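About us - Flemenik Linen & Laundry

Family firm, same yard since the start, now a team of 81. 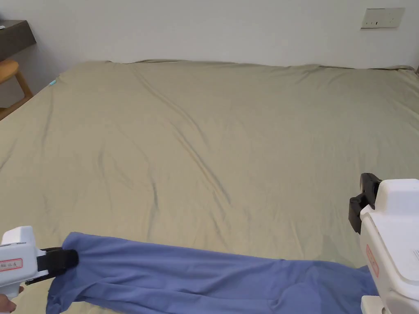 We wash, dry, fold and deliver for guest houses, care homes and student lets. Always have. What's changed is the folding. For years it was all done by hand, standing up, and the shoulders and wrists took the worst of it. Now the flat stuff goes through the Canik line and we're working on the awkward stuff, meaning clothes. Sleeves, legs, anything that bunches up. Folders work with a hand-held gripper on each side, one end of the garment in the jaw, pulled out tight over the bed. Slow at first. Everyone was slow at first.

What it means for the people here

No jobs went. We said so in February when the Canik line came in and we've stuck to it. Nearly 80 per cent of sheets and towels now go through without anyone lifting them. The folders who used to do that moved over to garments, repairs and checking, same pay or better. 3 of them now run the line between them, having never touched a control panel before.

Shifts are shorter on the heavy side. Six hours on your feet used to be normal, now you swap halfway. Some people like it, some miss the old bench and the chat, its a fair point and we've moved the tables closer together so you can hear each other again. The line is loud. Ear defenders are by the door, please use them.

What we haven't sorted: fitted sheets still beat the machine more often than we'd like. Duvet covers with buttons, same. Those stay with people for now, and they do them very well.

Where we are

Main laundry at Brunano Yard, collections and drop off round the side. Smaller depot at Wihongi, care home work only. Ring before you come to Wihongi, the gate is kept shut.

Working with us

We take on new folders most months. No experience needed, training is paid from day one and you'll learn hand folding before you go anywhere near the line. Ask at the Brunano office or send a message thorugh the contact page.

Page updated September 29, 2020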